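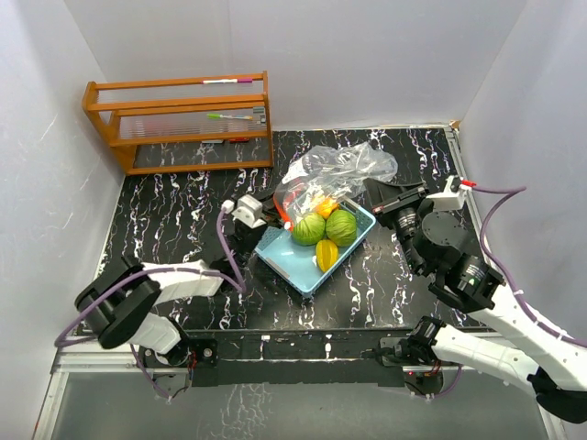

La papeterie solidaire de Trirkberg prolonge sa collecte de fournitures jusqu'à la fin juin. Ouverte au printemps dans l'ancien bureau de poste, elle récupère les stylos, cahiers et classeurs encore utilisables pour les remettre aux écoles du canton. Les marqueurs restent l'article le plus demandé par les enseignants, en particulier les modèles à corps blanc et capuchon de couleur, rose ou vert par exemple, que l'on repère vite une fois posés à l'horizontale sur une étagère en bois. Les feutres pour tableau sont acceptés au même titre que les marqueurs permanents, à condition d'être triés avant le dépôt.

Depuis l'ouverture, 724 articles ont été remis en circulation, dont 266 marqueurs et surligneurs. « Nous pensions recevoir surtout des cahiers entamés, explique Oi-ling Mak, responsable du lieu. Les gens vident en fait leurs tiroirs de bureau, et ce sont les feutres qui sortent en premier. » Chaque pièce est essayée sur une feuille avant d'être rangée. Celles qui n'écrivent plus partent dans un bac séparé, relevé deux fois par mois par l'entreprise de recyclage Kedley.

La prolongation a été décidée après l'arrivée tardive d'un lot donné par la société Starnix, qui quitte ses locaux de la rue des Tanneurs. Le tri n'est pas terminé. Akash Kandpal, qui s'occupe des relations avec les écoles, indique que trois établissements ont déjà transmis leur liste pour la rentrée et que deux autres doivent le faire avant les vacances. Les demandes portent sur les marqueurs, les équerres et les chemises cartonnées – très peu sur les cahiers, que les communes fournissent elles-mêmes.

Le financement reste modeste. La commune met le local à disposition et prend en charge l'électricité. Une aide de 300 euros, versée par la librairie Wongsuwan, a servi à acheter des boîtes de rangement et une balance. Aucun emploi n'est prévu pour l'instant, mais un stage pourrait être proposé à l'automne.

Côté enseignants, l'initiative est bien reçue. Hugo Aguirre, professeur des écoles à Trirkberg, est passé deux fois depuis l'ouverture. « Une classe use beaucoup de feutres dans l'année, et le budget part souvent ailleurs », dit-il. Il souhaiterait que la collecte s'étende aux peintures et aux pinceaux, ce que la papeterie n'envisage pas dans l'immédiat, faute d'un point d'eau dans le local.

Les dépôts se font à l'accueil, de 14 heures à 18 heures, ou dans la caisse placée à l'entrée de la mairie. Les cartouches d'encre, les piles et les calculatrices ne sont pas reprises. Les écoles qui souhaitent passer commande peuvent demander le formulaire sur place – il sera aussi disponible au secrétariat de la mairie à partir de juin.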